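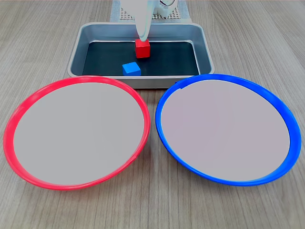 ## A herança de Himunora

A minha tia-avó deixou-me uma casa em Himunora e uma dívida de 4,000 coroas a uma loja de pianos. O piano ninguém sabia onde estava. Foi assim que a coisa me foi apresentada ao telefone, por uma senhora do escritório Engström que falava devagar, como se eu estivesse a tomar notas (não estava, estava a fritar cebola).

Eu nem sabia que a tia tocava. Na família dizia-se que ela tinha ido para o norte por causa de um homem, depois dizia-se que tinha sido por causa dos pulmões, e a minha mãe, quando lhe perguntei, disse que era por causa das duas coisas e mudou de assunto para o preço do azeite. Portanto lá fui eu, em novembro, com um casaco emprestado que me ficava curto nas mangas e uma chave que me tinham mandado pelo correio dentro de uma meia. Uma meia! De lã, verde, só uma.

A viagem demorou 24 horas, entre comboios e um barco que cheirava a gasóleo e a canela. No barco conheci um casal de Iseo que ia para a mesma ilha ver aves, e passei metade da travessia a fingir que também me interessava por aves, porque eles tinham sanduíches. Eram boas sanduíches. Aprendi o nome de três gaivotas e já os esqueci.

A casa era amarela por fora e gelada por dentro. Entrei, chamei "olá?" como uma parva e pus água a aquecer antes de abrir sequer as malas. Havia loiça por todo o lado, loiça a mais para uma mulher que vivia sozinha, e gavetas cheias de partituras com o meu apelido escrito a lápis no canto. Sentei-me na cozinha a ler aquilo tudo sem perceber uma nota. Tive aulas de flauta na escola e parei no dia em que a flauta caiu ao rio, e não caiu sozinha.

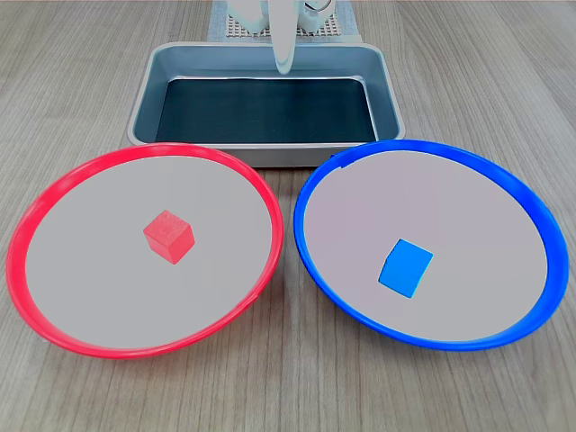

*Dois pratos, um de borda vermelha e outro de borda azul, e o tabuleiro atrás.*

Ao terceiro dia bateu à porta a vizinha de cima da encosta. Não falávamos língua nenhuma em comum, mas ela trazia um bolo e eu tinha café, e com isso faz-se uma tarde. Mostrei-lhe as partituras. Ela riu-se, limpou as mãos à saia, e fez-me sinal para ir atrás dela.

Subimos até à capela. Eu a arfar, ela a conversar comigo o caminho todo como se eu respondesse. E lá estava o piano, encostado à parede do fundo, debaixo de um cobertor aos quadrados. Na tampa, uma etiqueta de cartão: 1,109, e por baixo o carimbo da loja, em Wolcombe. A vizinha levantou a tampa, carregou numa tecla e ficou a olhar para mim. Carreguei noutra. Soou horrivelmente, o piano devia estar desafinado desde antes de eu nascer, e mesmo assim ela bateu palmas.

Percebi aos bocados, com gestos e um calendário velho, que a tia tocava ali todos os domingos. Tocava mal, foi o que entendi - a vizinha imitou-a, de nariz no ar e dedos tesos, e depois benzeu-se. Tocou durante sete invernos. Nunca acabou de pagar o piano.

Chorei um bocado, confesso, e ela deu-me a ponta do cobertor para me assoar, que arranhava imenso.
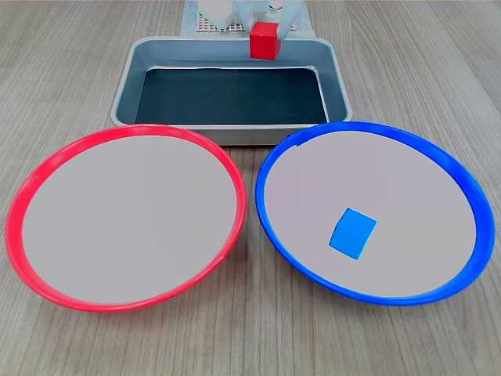 *Himunora, 18 de janeiro de 2025*

Continuo cá. Era para ficar uma semana, mas o barco foi cancelado, depois foi cancelado outra vez, e a certa altura deixei de ir ver o horário. A senhora do escritório Engström telefonou a perguntar se eu aceitava a herança ou não. Perguntei se dava para ficar com a dívida e com a casa e deixar o piano na capela. Houve um silêncio comprido. Ouvi-a folhear papéis.

- Isso não costuma ser pedido - disse ela.

- Pois, mas peço eu.

Ficou de ver. Entretanto escrevi à loja de Wolcombe, que afinal ainda existe e vende sobretudo guitarras, e propus pagar aos poucos. Responderam num postal com um barco. Aceitam, e querem saber se o piano precisa de afinação.

Ontem subi à capela sozinha, com as luvas sem dedos da tia. Já sei meia canção. A outra metade está numa folha que a humidade colou à seguinte, e tenho-a em cima do fogão, entre dois panos, a ver se descola.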